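Mavier 歩道走行型 配達ロボット+経路練習ソフト Gunder

ホーム > 製品案内 > 構外配送 > Mavier

品番 428
販売・保守 Flimomex
情報更新日 2020年4月19日

お弁当、書類、検体の箱、クリーニング済みの制服。建物から建物へ、歩けば行けるけれど、誰かが手を止めて行かなければならない届けものというのは、どこの職場にも意外とたくさんあるものです。Mavierは、そうした近所への届けものを引き受けて、歩道を人の歩く速さでことこと進んでいく配達ロボットです。そして、いきなり街へ出すのは心配だというお客様の声から生まれたのが、画面の中の街で経路を練習できる付属ソフトGunderです。このページでは、機械そのもののお話に加えて、導入した職場の毎日がどう変わるのかも、少し長くなりますがご紹介させてください。

■ 届けに行く人から、送り出す人へ

最初にご採用くださったのは、仕出し弁当のDeng様でした。昼前になると、盛り付けの手が一番ほしい時間なのに、二人が台車を押して近隣の事務所を回っていたそうです。雨の日は戻りが遅く、残った方は残った方で電話を取りながら詰め作業を続けることになり、毎日どこか慌ただしかったとうかがいました。

今は、箱を積んでふたを閉め、行き先のボタンを押すまでが厨房の仕事です。台車を押していたお二人は盛り付けと電話の担当に移られました。もちろん良いことばかりではありません。届け先で交わしていた立ち話がなくなって寂しい、という声も早いうちに出ました。そこでDeng様では、新しいお客様への初回のお届けと、月初めのご挨拶は今でも人が歩いて行かれています(献立の感想はやっぱり顔を見て聞きたいのだそうです)。私どもも、全部を機械に任せるよりこのくらいの分け方がちょうど良いのではないかと思っています。

■ Gunderで、先に道を覚える

Gunderは事務所のパソコンで動く練習用ソフトです。歩道の幅、縁石、柱の位置、建物の影の落ち方などを画面の街に再現し、その中をMavierに何度でも走らせることができます。ひな形として655種類の街角が入っていますので、実際の経路に近いものを選び、柱や植え込みを動かして似せていくのが早道です。

操作を覚えるのに特別な知識は要りません。地図を見て「この角は出前のとき自転車が飛び出してくるんだよ」とおっしゃる方がいらしたら、ぜひその方に担当していただいてください。Gunderには気づいたことを書き込める付箋の機能があり、そこに残した一言が、そのまま減速の指定や一時停止の指定になります。長年歩いてきた方の勘どころが、こういう形で次の方にも伝わっていくのは、作っている側としても本当にうれしいことです!

練習で見ていただきたい箇所を、導入時の講習から少しだけ抜き出します。

・柱と建物のあいだを抜けるとき、どちら側に寄せるか
・日なたから影に入るところで、走りにためらいが出ないか
・前を歩く方に追いついたとき、どこまで離れて待つか
・落ち葉のようなものを踏むか、よけるか
・横断歩道の手前でどの位置に止まるか

最後の項目は職場によって考え方が分かれます。横断は必ず人が付き添う、という決まりにされているお客様もいらっしゃいますし、Mavierはそのどちらにも設定できます。

■ 見守り係というお仕事

走行中のMavierには見守り係の方をお一人決めていただきます。画面の前にずっと座っている必要はなく、止まったときや呼び出しボタンが押されたときに音でお知らせします。とはいえ、別の仕事をしながら受け持つわけですから、負担はゼロではありません。交代の表を作ること、休憩中の方に音が届かないようにすること、この二つは導入前に職場の皆さんで話し合っておかれるようお願いしています。

見守りの記録は経路の改善に使うもので、担当の方の働きぶりを測るためのものではありません。標準の設定では、記録に担当者名は残らないようにしてあります。

■ 主な仕様

走行場所:舗装された歩道および構内通路
ふた:暗証番号式、受け取り側は画面操作不要
登録できる届け先:7か所(追加は別途ご相談)
付属品:充電台、雨よけカバー、Gunder利用権(1台分)
本体外寸(高さ):672ミリ
保証:お引き渡しの翌月から一年間

■ よくいただくご相談

配達の担当者が反対しています、というご相談をよくいただきます。そういうときは説明会より先に、Gunderをご本人に触っていただくのが一番のようです。いつもの道を画面で走らせてみると、たいてい「そこはもっと左だよ」とお話が始まります。

坂の多い町でも使えますか、というお問い合わせには、下見のうえでお返事しております。下見は無料ですので、どうぞお気軽にお声がけください。次の講習会は9月を予定しています。

■ Gunderの画面から

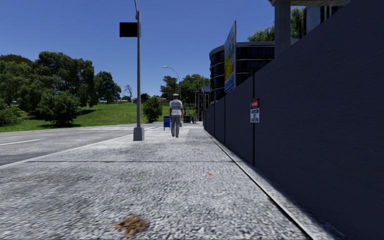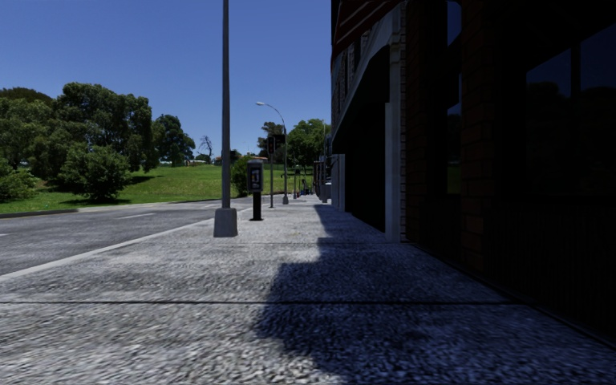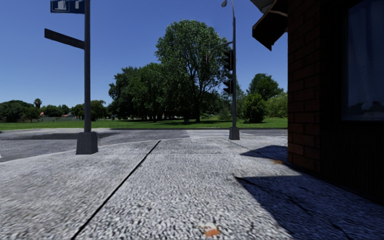
Gunderで再現した晴天の街角。三枚とも、歩道の向こうに車道と芝地が続く区間です。

お見積もりと下見のお申し込みは、Flimomexの構外配送係まで。お問い合わせの際に品番と、届け先までのおおよその道順をお書き添えいただけますと、お返事が早くなります。

関連製品:Mavier用増設荷箱/Mavier用充電台(屋外型)/Gunder追加利用権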